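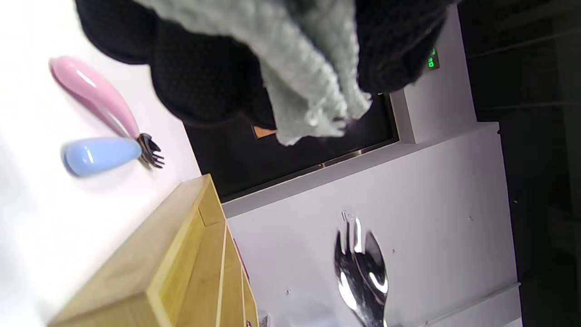
Sage ribbed cloth, children's cutlery behind.

Knitted cotton cloths going stiff after washing
Textiles and laundry > Care and washing

purlwise_tam
I have a batch of knitted kitchen cloths in Gevia cotton, shade 3501, all rib, all cast on the same Saturday and finished over the following fortnight. They were soft off the needles. After a couple of months of ordinary use they dry stiff and absorb poorly. Water beads on them for a second or two before it goes in.

Washed at 60 with Vavard powder, full dose for hard water, no softener. Line dried indoors. The machine is an old Engström that only spins at 800. Flornville water is very hard, the kettle needs descaling constantly.

Is this the yarn, the powder or the water? I would like to know before I knit any more.

lint_trap
Water, mostly. You are leaving mineral deposit in the fibre along with whatever the rinse doesn't shift. A slow spin makes it worse as more of the rinse water stays in the cloth and dries there, and everything dissolved in that water stays behind too.

Test: take one cloth, soak it in warm water with two tablespoons of citric acid for an hour, rinse well, dry it next to an untreated one. If the treated one is softer you have your answer.

Don't mix it with anything containing bleach.

oddbobbin
Disagree that it is mostly water. Beading points to grease, or to a coating. Scale makes cotton harsh but it will still wet out. What are the cloths used for? If they wipe down hobs and frying pans then 60 with a full drum will not clear it.

purlwise_tam
Hands, faces and table after the children's meals, so butter and yoghurt and so on. Not pans. The drum is usually fairly full.

oddbobbin
Butter is enough. Knitted rib holds far more of it than a flat woven cloth does, and the inside of the fabric gets very little agitation if the load is packed. Run one hot wash with half a load.

hank_and_skein
Check the label on the yarn before you go hotter. Gevia sell more than one cotton, and the mercerised one takes up water slowly from new. If it has a noticeable sheen it is that one. I knitted dishcloths from it once and they were useless for drying anything.

purlwise_tam
Band says 100% cotton, nothing about mercerised. Matt finish, quite chunky. They were absorbent to begin with, so I don't think it is that.

lint_trap
Then it isn't mercerised. Even if it were, it would get better with washing and not worse.

hank_and_skein
Fair enough. I would still swatch before a 90 wash. Chunky cotton in rib draws in a lot. I measured a blanket square before and after and it kept 79 per cent of its length. Width hardly moved.

selvedge9
Two other points.

1. Full hard water dose plus a full drum plus one rinse is asking a lot. Add a second rinse before changing anything else. It costs nothing but water.

2. Indoor line drying always gives a stiffer cloth than a tumble dryer or a windy day, hard water or soft. Part of what you have may be ordinary. Rub the dry cloth between your hands for ten seconds. If the stiffness goes, it was only the way it dried.

oddbobbin
Agree on the rinse. Not convinced by the hand test, scale will crack off a bit too.

purlwise_tam
Results. Three cloths, one treatment each, all dried on the same rack.

Citric soak: clearly softer, still slow to wet.
Half load at 90 with Vavard: wets immediately, still a bit harsh. Lost some length, less than I feared. The colour has gone slightly greyer.
Second rinse only: no change I could detect.

I then put the 90 cloth through the citric soak as well and it is close to new.

lint_trap
So both, in that order. Grease first, then scale.

oddbobbin
Grease was what stopped it absorbing, as I said.

lint_trap
And scale was what made it stiff, which was the title of the thread.

selvedge9
One wash is not a fair trial of the second rinse. Give it a month.

crochet_kev_no_more
Anyone had trouble with the cast-on edge fraying at 90? Mine go at the tail where the end is woven in. Same sort of weight, cotton, about five rows of garter and then rib.

hank_and_skein
Weave the tail in both directions and leave it longer. Cotton has no grip on itself, it slides out where wool would hold. Splitting the plies and weaving each half separately also works, but it is tedious.

purlwise_tam
One of mine has gone at the lower edge as well. That one hasn't been through the 90 wash, so I wouldn't blame the temperature.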